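Notes from the cloth-folding meeting, 14 Aug 2019

I'm typing these up from my notebook, so if I've got you saying something you didn't say, yell at me and I'll fix it. Lucie Petrenko ran the meeting, I took the minutes (again!), and Annick Turcotte was in for the whole thing this time. Vendetti sent word they'd read along afterward, so hello to whoever is doing the reading over there.

## Left over from July

We started with the July list and it went faster than I expected.

- The naming mess in the recordings is fixed. Every session now starts with the task name, then the operator, then the take. Old ones got renamed by script and I spot-checked a bunch of them. Fine.
- The Pleria teleop license is renewed. Lucie did that and wants it noted that she did it before the deadline.
- The spare finger pads are still not here. Ivanyshyn says they're on the way, same as last month. I'm leaving this one open.
- I was supposed to write a one-page guide for new demonstrators and I didn't. Moving on quickly.

## Where we are with the count

Lucie put the numbers up. We have 3528 demonstrations in total across all the cloth tasks, counting only the ones that passed review. The goal for the towel fold alone is 1000 good ones, and we're not there yet, mostly because of the second fold. People do a lovely first fold, slow and even, and then they rush the second one as if somebody's holding a stopwatch on them. (Somebody was, back in June, and I think the habit stuck.)

Out of the last batch, 52 got thrown out. Lucie went through the reasons and most of them were one hand letting go before the other had settled, so the cloth slides and the person fixes it with a little flick. A flick is easy for us. For the arm trying to learn from it, it's a fast motion that doesn't look like anything else in the set, and it copies it at very strange moments. We all remember the afternoon with the pillowcase.

## Folding on the bed

This was the long one, so get comfortable.

We've been doing most of the folding on tables, and Annick asked last time why, given that half of the people who'd want this thing would have it folding on a bed. So the bed setup is now its own task. You work with the hand-held grippers, same as on the table, and the cloth goes down flat on the sheet before you start.
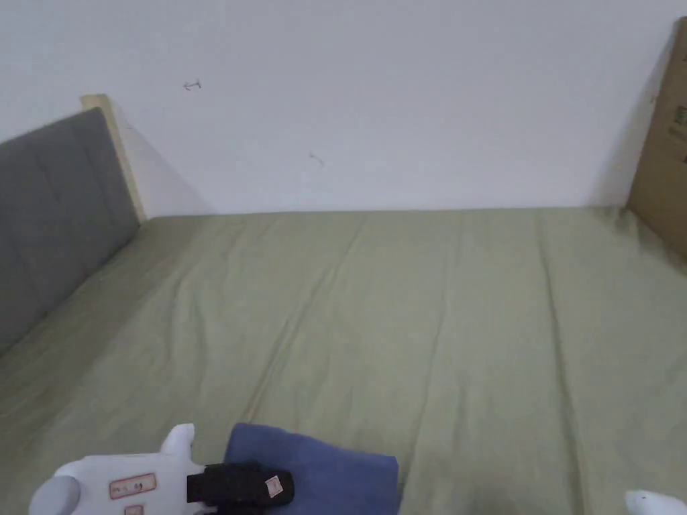
Annick Turcotte broke in here to say that she likes the bed as a task but thinks we're kidding ourselves if we mix it with the table data from day one. A mattress gives when you press on it, she said, and people press a lot harder than they realize, so the hand heights we record would be all over the place. She'd train on the table alone, then the bed alone, then both, and look at all three before anybody gets attached to an idea.

I said I was already a bit attached to mixing them. My feeling is that if the arm only ever sees hard surfaces it'll learn that the surface stops you, and then the first time it meets a mattress it'll just keep pushing. Lucie said those two things don't conflict and we could do Annick's version and still end up at mine. That's how it went down on the list, three training runs, Annick picks the split.

We also got into the color question. A blue cloth on a green sheet is easy enough for a person, but Lucie would like some takes where the cloth and the sheet are closer together, and some with a pattern. I'm for it. I'd like to do it after the split question is settled, though, so we don't change two things and then argue all September over which one did it.

And wrinkles. Do we smooth the sheet between takes? I've been doing it without thinking, and it came out that Lucie never does. So our two sets don't match and you can probably tell us apart from the bedding alone. Decision: leave it the way the last take left it, unless there's a ridge big enough to catch a finger. No more housekeeping from me.

## By hand or by remote

The old argument! I'll try to be fair to both sides, even though everyone knows which one I'm on.

Hand-held is quicker by a mile. You pick up the grippers, you feel the cloth pull, you do the thing. New people get the hang of it in one session and they don't come out with a sore neck. What you lose is that a human arm goes wherever it likes, and some of those reaches our arms just can't do. Lucie has a whole folder of beautiful folds that the real arm would need another elbow for.

Remote control through Pleria is slow and kind of miserable, and you can't feel anything, so people squeeze too much. But every single take is something the arm can do, because the arm did it. No translating afterward, no guessing.

What we landed on is to keep hand-held for the bulk of it and use remote for the parts where the reach matters, which for now means the far corner of the bed. Lucie asked for 10 remote takes per operator before the next meeting, just for that corner. There was some groaning. I may have been the groaner.

One extra thing from this part. When you're on the hand-helds, please don't walk around the bed to get to the far side. The arm can't walk! Reach, and if you can't reach, stop the take and mark it. A stopped take is still useful to us.

## Grip and lift

We spent a while on what counts as a good pinch, and it turned into the most useful part of the meeting. Lucie wants a single layer, taken close to the edge, and the lift done slowly enough that the cloth has time to hang. I've been grabbing more than that, and I'm not alone. When you take a big bunch it twists up in the fingers, and then you've got a knot of fabric where you wanted a corner. It holds really well, that's the annoying part. You just can't lay it down neatly afterward.
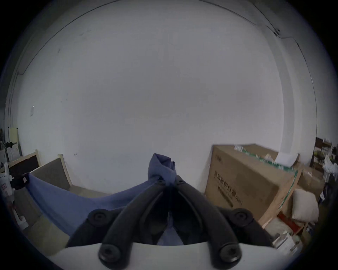 So we're going to tag grips in review from now on, either "edge" or "bunch," and keep both. Annick thinks the bunch takes could teach the arm how to recover from a bad grab, if we also record the letting go and the second try as one piece. Up to now we've cut those, because they looked sloppy. I went back and forth on this and I've come around. People re-grip constantly when they fold at home, and if we only ever show perfect grabs, the arm won't have a clue what to do with a lousy one.

Two practical things that came up while we were on it:

- Tension. If you're pulling the cloth tight between two grippers, ease off before you open either one. Open one while it's tight and the cloth snaps over to the other side and we lose the take.
- Opening and closing. Close all the way, open all the way. Half-open fingers read as a grip in the log, and Lucie has been fixing those by hand, and she'd like her evenings back.

## Ostico

Short item. Ostico asked whether we could share the review checklist, since they're starting on bath towels. Nobody minded. Lucie wants to clean up the wording first, and I offered to help, mainly out of guilt over the one-page guide. Annick suggested we ask for theirs in return, so that's going in the email.

We didn't get to the demo for Vendetti. There was a quick try at it in the last few minutes, but it got as far as "live or recorded?" and the room split right down the middle, so it goes first next time. My vote's on live, for the record, with a recorded one in our back pocket.

## Who's doing what

- Annick: pick the split for the three training runs (table, bed, both) and send it around.
- Lucie: add the "edge" and "bunch" tags to the review page. Also chase Ivanyshyn for the finger pads, a little less politely.
- Lucie and me: checklist wording, then the email to Ostico.
- Everybody who operates: 10 remote takes on the far corner. Log them under the bed task and don't put them in the table one.
- Me: the guide for new demonstrators. I've written it on my hand. It'll have the ease-off-before-you-open rule in it, and the no-walking rule, and the bit about leaving the sheet alone.

If you want something on the list for next time, send it to Lucie, and copy me so it makes it into the notes.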